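Omska Eats Cheap
July, 7:40 pm

1/ OK, fried rice thread! I've been cooking it twice a week since winter and I finally like mine better than the takeout place on my corner, so I'm going to dump everything I know here while it's fresh.

2/ Cold rice. You've heard this one. I cook a big pot after dinner, spread it on a sheet pan so the steam gets out, then into the fridge with a lid on it. Next day the grains come apart with your fingers and it's such a good feeling.

3/ Forgot to plan ahead? Me too, most weeks. Cook it with a little less water than usual, spread it thin, and put it in the freezer for 19 minutes (I set a timer for 20 once and hit stop early, it worked, so now it's superstition). Not quite as good as day-old but very close!

4/ Which rice: jasmine for me. I buy the big Haston bag from the market by the bus station because it lasts forever and the bag has a zipper. Medium grain is fine too, just a bit chewier. My sister-in-law uses basmati and I've stopped arguing.

5/ Egg goes first. Hot oil, two eggs, stir like crazy, take them out while they still look a little too soft. They go back in at the end. I used to pour the egg over the rice and everything turned into a yellow paste. Some people love it that way, and if you're one of them, carry on!

6/ Then onion, then whatever is hanging around in the crisper. Carrot cut tiny. Frozen peas straight from the bag. Cabbage is the sleeper hit, it gets sweet and a bit charred and costs next to nothing. I got 9 lunches out of one head last month, all different!!

7/ Now the rice, and here's the part that changed everything for me: leave it alone. Press it flat, wait 60 seconds, toss, press it flat again. You want to hear it crackle. If you can't hear anything, turn the burner up.

8/ Don't do a giant batch. Two portions at a time, max. I tried to feed a whole potluck out of one pan in the spring and it was basically warm porridge with peas in it. People were polite.

9/ Soy sauce around the edge of the pan, where it's hottest, and less than you think. Then white pepper, a pinch of sugar, a few drops of sesame oil with the heat off. Scallions last, and lots of them.

10/ Things I've thrown in that were great: kimchi, leftover corn, the last inch of a jar of Stojanovska pepper relish (wow). Things that weren't: fresh tomato. So much water.

11/ Leftovers keep a few days if you chill them quickly. Reheat in the pan with a spoonful of water and it wakes right back up. I eat it cold out of the container too, standing at the fridge, no regrets.

12/ Somebody always asks this one, so I'll finish with it. 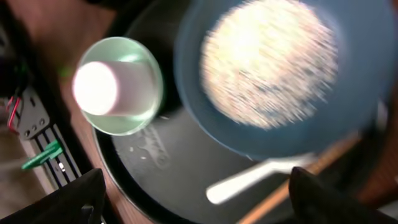
Do I need a wok to make good fried rice?

Any wide pan that gets properly hot will do the job, as long as you keep the batches small.

Recent threads
Beans from dry, start to finish
Prultov Street market: what's cheap in July
Six things to do with stale bread
My freezer list

233 replies
Contact | © Omska Eats Cheap | Back to top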